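The Scale Said Fine

For most of September, the parcel cell at Clellum logged weights nobody on the floor would have believed if they had looked. Soft mailing bags went onto a bench scale, a two-handed robot let go, the number was recorded, and the bag moved to the belt. The trouble was with the letting go.

Manninen, which supplied the control software, sold the cell on its gentle touch with floppy packaging. Touch was the fault. On 361 of 2,524 bags, the weight was saved while a finger still had hold of the plastic. Some read heavy. Others read light, and were billed that way.

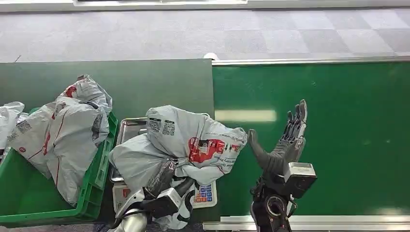
A mailing bag on the weighing scale, with the left hand still gripping it.

The company's first answer was that the scale had drifted. Venla Räsänen, hired to check the figures, put a 600-gram test weight on the tray by hand and got 600 grams, over and over. Drift was quietly dropped from the next report.

Then came a timing error, and a patch to fix it. The patch made the software wait until the reading held steady. A hand holding still gives a very steady reading, as anyone who has leaned on a bathroom scale knows, and the bad weights kept coming.

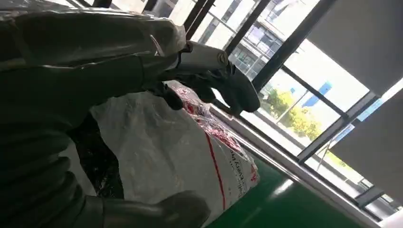
Gripper fingers clamped on the plastic wrap at the top of a woven sack.

Manninen now says a third version checks finger position before it saves a weight. It points to 1,486 bags without a bad entry. I asked how many of those had been weighed again on a second scale. The reply talked about confidence levels and didn't give a number.

Clellum has not stopped the cell. Customers who were charged too much can apply for a refund, provided they know what their parcel weighed.

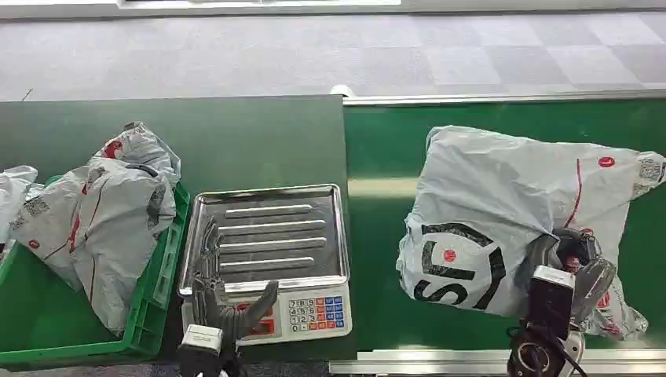
Helmi Ikonen doubts many will. People trust a printed weight, she told me, and they trust it more when they hear a machine did the weighing. She wants every bag from September checked against its invoice, at Manninen's expense. Manninen says it is considering the request.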